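Erst die Hausordnung, dann der Roboter: was ich über Regeln an der Zelle gelernt habe

Ein langer Beitrag, holt euch ruhig einen Kaffee dazu.

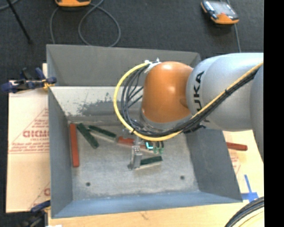
Der KUKA-Arm über der grauen Metallkiste mit den roten und grünen Klötzen

Seit März schreibe ich nun an unserer kleinen Hausordnung für die Roboterzelle in Damholm, und weil mich inzwischen mehrere von euch per Mail gefragt haben, ob ich sie nicht einmal zeigen könnte, mache ich das heute. Also, nicht das ganze Dokument (das ist stellenweise wirklich nur für uns interessant, mit Schlüsselhaken und Schranknummern und so weiter), aber doch die Teile, bei denen ich glaube, dass ihr etwas damit anfangen könnt. Unser Projekt heißt Trallon, es geht um das Greifen von Teilen aus einer Kiste, und wer hier schon länger mitliest, weiß, dass ich darüber stundenlang reden kann. Heute soll es aber um das Drumherum gehen.

Angefangen hat alles mit einem Zettel. Der hing an der Tür, und darauf standen zwei Sätze, nämlich dass man den Not-Halt finden soll, bevor man einschaltet, und dass man nicht in die Kiste greift, solange die Antriebe an sind. Ich mochte diesen Zettel sehr! Er hat uns lange begleitet, und beide Sätze stehen bis heute ganz oben im Dokument, Wort für Wort. Nur kamen dann immer mehr Fragen dazu, die der Zettel nicht beantwortet hat. Wer darf die Geschwindigkeit hochsetzen? Was macht man, wenn ein Teil neben der Kiste landet? Wer schreibt auf, dass die Kiste verschoben wurde, und wohin?

Natürlich habe ich zuerst in die Normen geschaut. Für Industrieroboter ist das die ISO 10218, und ich gebe gern zu, dass ich sie beim ersten Mal mit wachsender Verzweiflung gelesen habe. Beim zweiten Mal ging es besser, beim dritten Mal hatte ich einen Textmarker dabei. Was mir geholfen hat: Ich habe mir zu jedem Abschnitt, der uns betrifft, eine Frage an den Rand geschrieben, und zwar so, wie sie jemand stellen würde, der gerade vor der Zelle steht und anfangen möchte. Aus diesen Fragen ist dann unser Dokument entstanden. Die Norm ersetzt das selbstverständlich nicht, und die Risikobeurteilung erst recht nicht, die haben wir vorher mit der Firma Prarna zusammen gemacht, an zwei sehr langen Nachmittagen mit sehr viel Gebäck.

Fangen wir mit der Kiste an, denn an der hängt bei uns fast alles. Sie muss festsitzen. Wir nehmen dafür Schraubzwingen, und die Regel lautet, dass vor jeder Sitzung jede Zwinge einmal mit der Hand geprüft wird. Nur anschauen gilt nicht. Verschiebt sich die Kiste auch nur ein bisschen, dann stimmt die Lage nicht mehr, die der Roboter für seine Bahnen annimmt, und dann fährt der Greifer womöglich gegen die Wand statt daran vorbei. Eine Markierung auf der Arbeitsfläche gehört auch dazu, Klebeband reicht völlig. Wer die Kiste versetzt, klebt neu und trägt es ins Heft ein.

Das zweite große Thema sind die Kabel, und hier muss ich ein wenig ausholen. Auf dem Foto seht ihr das gelbe Kabel, das in weitem Bogen um das orange Gelenk läuft. Wer zum ersten Mal vor so einem Arm steht, möchte solche Bögen meistens sofort ordentlich festzurren, ich kenne das von mir selbst, ich räume ja auch bei Freunden die Besteckschublade auf. Bitte nicht! Ein Kabel am bewegten Gelenk braucht Spiel, und wie viel, das sieht man erst, wenn man den Arm langsam durch alle Stellungen fährt, die er später wirklich braucht. In unserer Ordnung steht deshalb, dass nach jeder Änderung an der Kabelführung eine komplette Probefahrt mit reduzierter Geschwindigkeit kommt, von Hand gesteuert, mit einer zweiten Person, die nur auf die Kabel achtet. Kabelbinder werden danach gesetzt, und zwar so, dass sie bündeln und nicht quetschen.

Bei der Geschwindigkeit sind wir streng. Im Handbetrieb bleibt sie reduziert, ohne Ausnahme. Im Automatikbetrieb darf ein neues Programm erst dann auf 100 Prozent, wenn es 45 Durchläufe langsam und ohne Störung hinter sich hat. Ob 45 die richtige Zahl ist, darüber kann man wunderbar streiten, und das haben wir auch getan. Die Zahl steht in keiner Norm, wir haben sie uns selbst gegeben, weil sie in eine Vormittagssitzung passt und trotzdem lang genug ist, dass einem die seltsamen Fälle begegnen. Ein Klotz, der schräg an der Wand lehnt zum Beispiel, oder zwei, die so dicht nebeneinander liegen, dass der Finger nicht dazwischenkommt.

Dann die Sache mit den Teilen außerhalb der Kiste, die mir besonders am Herzen liegt. So ein Klotz neben dem Rand sieht harmlos aus, und die Hand zuckt ganz von allein hin. Unsere Regel: Er bleibt liegen, bis die Sitzung unterbrochen ist. Unterbrochen heißt bei uns, dass das Programm steht, die Antriebe aus sind und die Person am Bediengerät laut „frei“ gesagt hat. Ja, laut. Am Anfang kommt man sich dabei etwas albern vor, nach einer Woche fällt es einem nicht mehr auf. Und das Bediengerät behält während der ganzen Zeit dieselbe Person, es wird nicht herumgereicht und auch nicht mal eben abgelegt, wenn der Arm fahrbereit ist.

Zum Heft noch ein Wort, denn da kamen die meisten Rückfragen. Es ist ein echtes Heft aus Papier, kariert, inzwischen mit Eselsohren. Wir hatten vorher eine Tabelle auf dem Rechner, sehr hübsch, mit Auswahlfeldern und Farben, und kein Mensch hat sie ausgefüllt. Im Heft stehen jetzt 334 Einträge, manche davon nur ein halber Satz. Eingetragen wird, was am Aufbau geändert wurde, was schiefging und was man beim nächsten Mal prüfen will. Namen schreiben wir bewusst nicht neben die Pannen. Seitdem wird auch aufgeschrieben, dass jemand gegen die Kistenwand gefahren ist, und genau solche Einträge haben uns mehr geholfen als alle anderen.

Eine Regel habe ich übrigens wieder gestrichen. Ich wollte anfangs, dass die Arbeitsfläche nach jeder Sitzung vollständig abgeräumt wird, und fand das sehr vernünftig. In der Praxis hat dann jedes Mal jemand die Kiste losgeschraubt, und am nächsten Morgen durften wir neu einmessen. Jetzt heißt es nur noch, dass lose Teile, Werkzeug und Papierschnipsel wegkommen, und die Kiste bleibt, wo sie ist. Wenn ihr also selbst so eine Ordnung schreibt, lasst hinten ein paar Seiten für Änderungen frei. Ich musste unsere zweimal neu binden.

Beim nächsten Mal geht es um das Einmessen selbst, dafür habe ich mir den Prüfablauf von Nikolaidis schicken lassen, die das in ihrer Werkstatt ganz anders lösen als wir (mit deutlich weniger Klebeband!). Den will ich erst in Ruhe ausprobieren. Wer bis dahin die Vorlage für unser Heft haben möchte, schreibt mir einfach über das Kontaktformular, ich schicke sie gern herum.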